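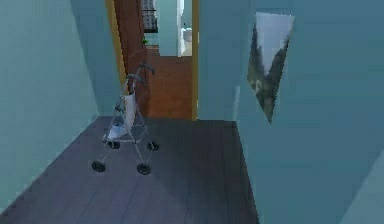
Wheeled walker in a hallway.

Amholm Community Help
Astrology and Calendars > Birth Charts

Which birth time should be used when the records disagree?

Posted June 20, 2025, by flullstead_reader

I am preparing a birth chart for a relative and have encountered a difficulty with the recorded time of birth. The hospital certificate gives 6:10 in the morning. A family register kept in Flullstead gives 6:11 in the evening, in a different hand and in darker ink. The date and the town are the same in both documents.

I entered both times in the Avov chart program. The morning chart places the Sun close to the horizon, and the evening chart places it on the opposite side. The rising sign therefore changes completely, as do all of the houses. The sign of the Moon is the same in both charts, although its degree is not.

I would be grateful for guidance on the following points. Is one type of record generally preferred over the other? Is it acceptable to prepare a reading from the planets alone, leaving out the houses? I should add that the relative was born in September, very near the end of Virgo, and I wish to be certain that the Sun sign is correct before proceeding.

Member Services Desk, Astrology Section

Thank you for your inquiry. The practice of this section is to give preference to the record made closest to the birth by a person whose duty it was to record it. In most cases that will be the hospital certificate. A family register may have been copied from memory or from an earlier notebook, and a confusion between morning and evening is among the most common copying errors. If the hospital holds a delivery log, a copy may be requested by the person named in it or by an authorized relative. We recommend making that request before any further work is done on the houses.

With regard to the Sun sign, members are advised not to rely on the date tables printed in newspapers and almanacs. The Sun does not enter Libra at the same moment each year. Please confirm three settings in your program: the year of birth, the time zone of the town, and whether daylight saving time was in force. When these are correct, compare the position of the Sun in both charts. The Sun moves by close to one degree in a full day, so twelve hours will shift it by half of that. If both charts show Virgo, the matter is settled for your purposes. If one shows Virgo and the other Libra, the reading should wait until the time has been confirmed.

A reading without houses is acceptable and is widely practiced. It should be labeled "time unconfirmed" at the top of the page. The rising sign, the midheaven and the Part of Fortune should be omitted. Aspects to the Moon may be included, with a note that the exact degree is uncertain.

Members may also consult the Sveinbjörnsson Index in the reference area, which lists 1,148 charts with the source of each birth time stated. It is useful as a model for how to cite a disputed record.

house_of_ten

I would go with the evening. Ask whether the relative is a private sort of person or an outgoing one. Morning births of that kind have the Sun right at the ascendant and it is usually plain to see. I have done it this way for years and have had few complaints.

ledger_and_ephemeris

The method proposed in the previous reply is a form of rectification, and it should be used with care. Temperament alone is weak evidence. If the hospital log cannot be located, I would suggest collecting dated events such as marriages, moves and changes of employment, and testing each chart against them. Even then, the result should be described as an estimate.

One further point on the register: please check whether the other entries on the same page also show evening times. In my own family's book every entry was written as evening for 11 years, including two births that certainly took place before breakfast.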